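FOR IMMEDIATE RELEASE

Prisetti Opens Its Folding Table for the Fall Clothing Drive

October -- I'm Anayeli Magaña, and I run the clothing side of things at Prisetti, the little secondhand shop on Barua Street. I usually leave the press releases to Cor Jansen, but he's off picking up hangers, so you get me this time!

We're opening our folding table to the neighborhood for the whole month. Bring in the clothes your kids have outgrown, fold them with us (or hand them over in a heap, we've seen worse), and they'll go out to families through our partners at the Skarkel Family Center. Last fall we sent out 216 bundles. This year I want 257, and I've already told everyone that number, so now I'm stuck with it.

The table is plain white and I love it for that. Put something dark blue on it and you can spot every bit of lint, and a missing button has nowhere to hide. We fold there, we sort there, and at 4 p.m. we have coffee somewhere else, because of what happened with the sweaters.

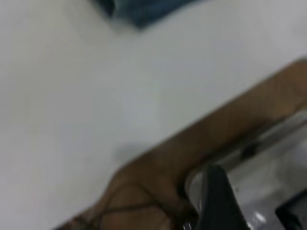 What we need most

Pants. It's always pants! Shirts come in by the armful, but jeans and sweats get worn right through at the knee before anyone thinks of passing them along. We're taking kids' and adult sizes, clean, with zippers that go up and stay up. Faded is fine. A worn patch is fine too if the cloth is still strong.

I have a real soft spot for denim with a stretchy gathered waist, the jogger kind. They're easy to pull on and they fit a kid for longer than one school year. They also fold up into a nice compact bundle, with the back pocket on top and its orange-tan stitching showing, so a pair looks like something you'd want to open.

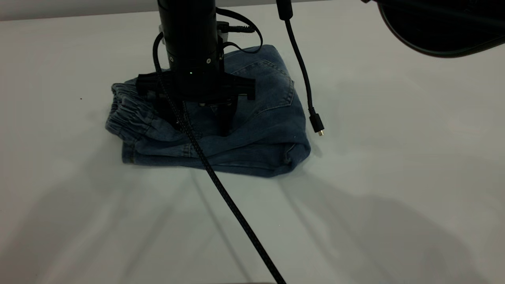

Kumudini Wijesinghe will be teaching her folding method at 9 a.m. on the first morning of the drive. It takes five minutes to learn and I have used it on everything I own, including a tablecloth. "Start with the waistband flat and the rest behaves," she says. She'd like you to bring one pair of pants to practice on, and you can take them home again if you can't part with them.

Drop-off is at the front counter, 9 a.m. to 6 p.m., all through October. Please leave out shoes, coats and anything with a broken zipper -- coats get their own drive in November. If you have more than you can carry, call the shop and ask for Tahsin Talukder. He has the van.

Contact: Anayeli Magaña, Prisetti, 42 Barua Street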